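Comparing Two Grippers on One T-Shirt
Project report, robotics elective, Mekstead
Handed in 10th August

4. What we tried

The plan from February said we would compare four grippers. By the time the parts budget had been explained to us a second time, it said two. The first, which we called Daro, is a soft-fingered design we printed ourselves. The second, Shiferaw, has metal linkages and narrow black fingertip pads, and came with a manual that is very thorough about the warranty.

The task was to pick up a T-shirt by one corner and lift it clear of the table. A toddler can do this, usually when you don't want it done. Each gripper got 27 attempts, with the shirt dropped again by hand before each one. We used the same arm, the same wrist camera and the same controller settings throughout, apart from one afternoon when the settings were different and we had to throw the afternoon away.

5. Results

Daro closed well on thick folds and badly on everything else. With a single layer of cotton, the fingers spread out and stroked the shirt. It looked affectionate, and it scored zero.

Shiferaw did better on single layers as long as the pads came in low. Too low, and they pressed on the tabletop and the controller stopped the arm — correctly, we were told. The usable height window was roughly 4 millimeters, and we spent most of our time looking for it.

The wrist camera was the surprise. It gives a good view of the fingertips and a poor idea of how far they are from the cloth. Gray cotton on a pale table did not help the corner detector, which twice chose a wrinkle with great confidence.

6. What we would change

Start with the camera. A second view from the side would have settled most of our arguments about height. We would also try thinner pads on Shiferaw before printing any more versions of Daro, although the Daro files are on the Dosarberg lab drive for anyone with filament to spare.

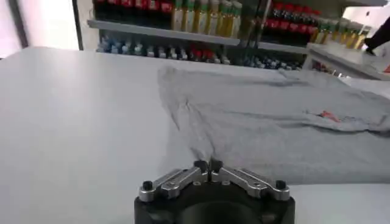

Dosarberg lab drive, comment on the draft: Did you try closing the pads more slowly? On thin cotton we got more out of halving the closing speed than out of any change of pad, and it costs nothing but patience.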